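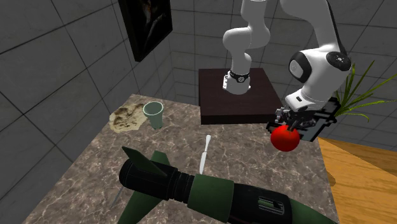

4.2 What the open-day demonstration shows

Figure 3. Simulated table-top task as presented to visitors. The arm holds a round red fruit just above the marble surface; a knife, a cup and a large rocket-shaped model share the table.

The Nirley open day in June gave us a chance to watch the Clekska controller run before an audience that had not built it. Visitors stood at a screen and chose which object the simulated arm should go for. According to the leaflet handed out at the door, the controller had been trained on 4000 simulated episodes and tested on 200 more. We were unable to find out how the test episodes were picked, and the leaflet gives no failure rate.

Our first worry is the choice of object. A single round fruit is kind to a two-finger gripper: it looks much the same from most sides, and a small error in wrist angle costs little. The knife would be a harder test, lying flat and thin on the stone. Visitors who asked for it were told that it belonged to a later version. The clutter on the table therefore tells us little about grasping among clutter — it may only tell us that the planner can keep clear of things it has been told about.

Our second worry is contact. Brustia, the simulator used, lets the user set friction by hand, and the value used on the day was not on display. A grip that holds at one setting may slip at another. The close view offered on the second screen helps with alignment, as the two finger tips can be judged against the stem end of the tomato, but it says nothing about how hard they would press.

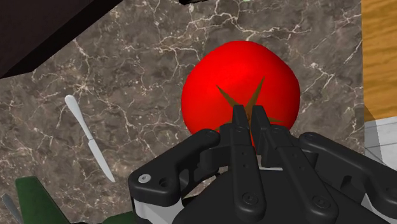 Kristóf Katona, replying to an earlier draft of this section, objected that we ask too much of a public demonstration, and that friction was varied across the Halász test set even if it was fixed for the visitors. We accept the point about the test set. It does not settle what was shown at Nirley, where more than 100 people were invited to read one fixed setting as a general result — and several of the questions put to the presenters suggest that they did.

We return to the matter of friction in Section 5.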